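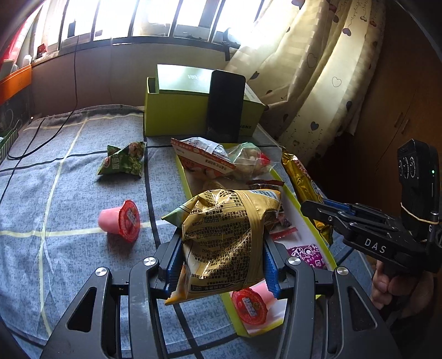
La bolsa dorada entre las dos almohadillas azules, encima de la bandeja.

¿Cómo enseñar a agarrar bolsas blandas sin aplastarlas?
Publicado el 6/7/18 en Demostración y teleoperación

Jennylyn Lumanlan
Hola a todos, y perdón de antemano por el rollo. Estoy grabando demostraciones a mano, con dos pinzas (una en cada mano), para que el brazo aprenda a recoger una mesa con snacks y dejarlos en una bandeja. Con las gelatinas en vasito me va de maravilla, pero las bolsas me traen loca. Son brillantes, se arrugan, y cada vez que cierro la pinza cambian de forma. Llevo 19 demostraciones solo con bolsas y, al reproducirlas en el brazo, aprieta de más en casi todas o se queda corto y la bolsa se le escurre. ¿Dónde las agarráis vosotros, por el centro o por la costura? ¿Y merece la pena usar las dos manos, o complico las cosas? Uso Husta para grabar y reproducir, por si alguien lo conoce. ¡Mil gracias por leerme hasta aquí!

Tindunetti
¡Hola, Jennylyn! Qué alegría ver a alguien peleándose con lo mismo que yo el invierno pasado. Te cuento lo que me funcionó, con la salvedad de que mi brazo es otro y tiene su carácter. Yo agarro por el cuerpo de la bolsa, un poco por encima del centro, y cierro muy despacio - pero despacio de verdad, contando hasta 3 - hasta que las almohadillas tocan los dos lados. Ahí paro un momento antes de levantar. Esa pausa queda en la grabación y el brazo la aprende, mientras que si cierras y subes de un tirón lo mezcla todo. Mira también cuánto se cierra la pinza en cada demostración, porque seguramente al principio apretabas más que ahora. Yo acabé borrando las primeras y repitiéndolas, con bastante pena. Y cambia la bolsa de postura entre toma y toma: boca arriba, boca abajo, girada, medio apoyada en otra.
Lo de las dos manos lo dejaría para después. Primero una sola pinza y, cuando salga bien, usas la otra para sujetar la bandeja o apartar lo que estorbe. ¡Ánimo, que se consigue!

Hinds_92
por la costura no, se dobla. y mas demos, 19 es poco

Skistora
Coincido con lo de la pausa. Añado una cosa sobre los brillos: si tienes una ventana detrás de la mesa, corre la cortina del todo o graba a distintas horas. A mí el modelo me fallaba solo por las tardes y tardé 2 semanas en caer en la cuenta. En mi caso empezó a ir fino con más de 2194 agarres grabados, aunque eran de muchos objetos y no solo de bolsas, así que no te asustes con la cifra. Si vuelves a grabar, cuéntanos qué tal con la pausa.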